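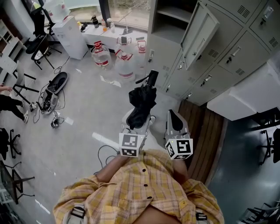
4. Locker Area: Storing Umbrellas, Water Jugs and Personal Items

Home | Guides | Office Set-Up | Storage | Contact

Reading time: 4 min

Applies to: Haslam metal locker banks, all floors of the Vullside building. Prepared by Asuka Onishi. Revised August 24, 2019.

4.1 General

The locker bank is for coats, bags, umbrellas and small equipment. Each compartment has its own door with a handle, a keyhole and slotted louvres. The louvres let air through the compartment and must stay uncovered on both sides of the door. Do not tape notices, calendars or name cards across them. Name cards go above the handle.

Large water jugs may stand on the floor in front of the lockers while they wait to be moved to the dispenser. They are not to be kept there permanently. See 4.4.

4.2 Before you start

1. Check that the compartment assigned to you is empty, including the shelf. Report anything left behind to the front desk before you put your own items in.
2. Open the door fully and look at the hinge side. The door should swing without touching its neighbor.
3. Turn the key once in each direction with the door open. If the lock is stiff, do not force it. Request form 383 from the front desk.
4. Confirm that the number on the key tag matches the number on your assignment slip. Keys from the older Cloler bank fit the keyhole but do not turn the lock.

CAUTION: Do not leave a locker door open when you walk away. An open door has a thin metal edge and extends into the walkway.

4.3 Storing an umbrella

1. Shake the umbrella outside the entrance, not over the wooden flooring.
2. Close the ribs and gather the fabric around the shaft. The strap may be left undone if the fabric is still damp.
3. Open the locker door and hold it so that it does not swing back.
4. Hold the umbrella by the gathered fabric, with the handle pointing away from you and toward the compartment.
5. Stand the umbrella upright at one side of the compartment. If it is too long, lay it at an angle with the handle toward the rear.
6. Make sure no fabric hangs over the sill.
7. Close the door, turn the key and remove it.

NOTE: Folds of loose fabric are the usual cause of a door that will not latch. Reopen the door and tuck the fabric in. Pushing harder on the door bends the latch tongue.

NOTE: A damp umbrella should not share a compartment with paper or electrical items. Use the Rodimura drip tray, part 1004, on the floor of the compartment. The tray is emptied by the locker user. It does not fit on the shelf.

4.4 Water jugs on the floor

1. Stand jugs upright with the caps facing up.
2. Keep them clear of the swing of the lower doors. Open each lower door once after placing the jugs to check this.
3. Do not stack jugs or rest them against a locker door.
4. Move jugs one at a time. Bend at the knees and hold the jug by the neck and base.
5. Wipe up spilled water at once, in particular where the wooden flooring meets the grey floor. Water that gets into the plank grooves has to be taken out with a dry cloth along the groove.

CAUTION: Do not store jugs inside the lockers. The compartment floor and shelf are not rated for the weight.

4.5 Keeping the floor clear

Office chairs are to be rolled back to their desks after use. The splayed legs of a chair base reach farther than the seat and are easy to trip on when carrying something. Cables must not be left in loops on the floor in the walkway. Where a cable has to cross it, lay it straight and fit cover strip 381.

The flat top of a low cabinet may be used to set down a bag while the locker is being opened. It is not a storage surface, and items left there overnight are taken to the front desk.

4.6 Troubleshooting

Door will not close: Check for fabric or a bag strap at the sill. Check that the shelf is seated on all its supports.

Door swings open by itself: The lock has not engaged. Close the door flat against the housing and turn the key again.

Key will not come out: The key is part way through its turn. Return it to the vertical position and pull straight.

Smell in compartment: Remove all items, wipe the compartment with a damp cloth and leave the door open for one hour while you are present.

Lost key: Contact Jacinto Carrillo, extension 1000. Replacement keys are issued against a signature. The old key number is canceled the same day.

4.7 Yearly check

All compartments are emptied every March for cleaning and lock service. Users are given one week's notice. Umbrellas with no owner's name attached are placed in the stand by the entrance.

Related guides
Section 3: Desk and Chair Adjustment
Section 5: Water Dispenser, Changing a Jug
Section 6: Care of Wooden Flooring
Key Assignment Slip, How to Fill It In
Cloler Locker Bank, Removal Notice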